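ASOCIACIÓN RESIDENCIAL DRINDORA
Acta de la reunión ordinaria de la Comisión de Cocina y Espacios Comunes
Mes de mayo

Lugar: sala de lectura, edificio Hayes
Hora de inicio: 18:30
Preside: Úna Gallagher
Asistencia: tres miembros de la Comisión y dos representantes de la planta segunda. Se excusa la representación de la planta baja.

1. Aprobación del acta anterior

Se da lectura al acta de la reunión de abril. La representación de la planta segunda solicita que conste que el cambio de la bolsa de basura corresponde a la última persona que cocina cada noche, extremo que se había omitido. Con esa corrección, el acta queda aprobada por asentimiento.

2. Estado de la cocina compartida

La presidencia informa de la visita efectuada a la cocina. Los fogones, el horno y el frigorífico no presentan incidencias que deban trasladarse a la propiedad. Se recuerda que las botellas y los tarros de condimentos tienen su sitio en la encimera, a la izquierda, y que las ollas, sartenes y tapas se cuelgan en el lado derecho.

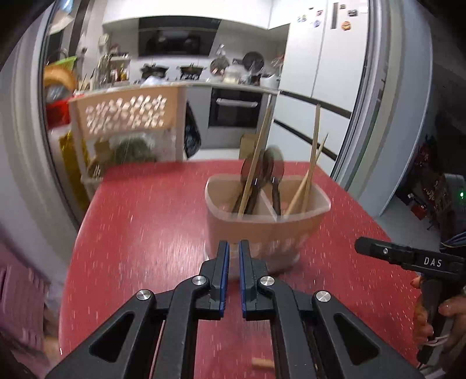
Respecto de la mesa, se debate si los utensilios de uso diario deben permanecer en ella o volver a un cajón. La planta segunda defiende mantener el cubilete rosa de dos compartimentos, por ser accesible a todos los comensales. Se acuerda que continúe sobre la mesa, con los palillos y el cucharón juntos y las pinzas en el compartimento derecho.

En cuanto a la estantería de plástico beige, se acuerda reservar los estantes inferiores para verduras y productos sin abrir. Las cajas de cartón vacías se plegarán y bajarán al contenedor el mismo día. Una representante observa que la verdura de hoja se estropea pronto fuera del frigorífico – sobre todo a partir de mayo – y pide que se guarde en frío lo que no vaya a consumirse en la jornada. Se toma nota, sin someterlo a votación.

3. Palillos y cucharas

Se examina la propuesta, presentada por escrito, de clasificar los utensilios de mesa después de cada comida compartida. Según el último recuento, la residencia dispone de 46 palillos de madera, es decir, 23 pares, si bien varios no coinciden en longitud ni en dibujo. La presidencia señala que el emparejamiento se hace con más facilidad sobre la mesa redonda, con los utensilios extendidos, que con la mano dentro del cubilete.

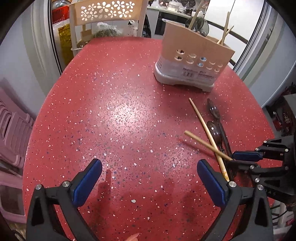

Palillos y cucharas oscuras sobre la mesa redonda de la cocina.

Tras la deliberación se adoptan los siguientes acuerdos:

a) Los palillos se guardarán por pares de igual longitud. Los sueltos se apartarán para cocinar.
b) Las cucharas oscuras se secarán con paño antes de guardarse, dadas las marcas de cal advertidas en meses anteriores.
c) La mesa quedará despejada y limpia al término de cada turno, con paño húmedo y sin productos abrasivos.

El acuerdo a) se aprueba con un voto en contra, de la planta segunda, que considera excesiva la exigencia de igual longitud. Los acuerdos b) y c) se aprueban por unanimidad.

4. Adquisiciones

Se presentan los presupuestos de Londa y Zovard para la reposición de paños y de un escurridor. El de Zovard no incluye el transporte, por lo que se solicitará de nuevo con el importe desglosado. Se pospone la decisión. Entretanto, la Comisión autoriza la compra de paños en el comercio del barrio, con cargo al fondo de la cocina.

5. Ruegos y preguntas

Se ruega a los residentes que retiren de la puerta del frigorífico los avisos caducados. Se pregunta por la limpieza de la campana; la presidencia responde que figura en el calendario de junio y que se comunicará el turno asignado en el tablón de la entrada.

Sin más asuntos que tratar, se levanta la sesión a las 19:45.

Vº Bº de la presidencia: Úna Gallagher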